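Lestby is a robot arm built in a shared workshop by Sorcha Rankin and Lewis Aitken, and used mainly for kitchen handling trials. The name covers both the arm and its control software.

Design

The arm carries a gripper with 2 fingers, each driven through a metal linkage and ending in a wedge-shaped pad. A small camera at the wrist faces forward past the pads. Rankin cut the first set of links by hand in September; they were replaced after 300 open-and-close cycles, when play in the joints became too large to correct in software — the present set has larger screws.

Operation

Approach moves are run at 60 percent of full speed. The arm stops with the gripper open before each grasp, and the operator confirms the target from a laptop.
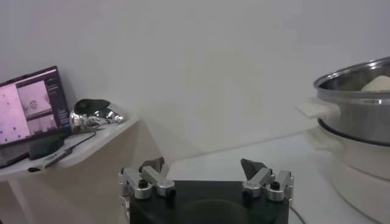

Lestby's gripper, open, with a laptop at left and a steel pot on a white base at right.

See also

Dukden
Pestness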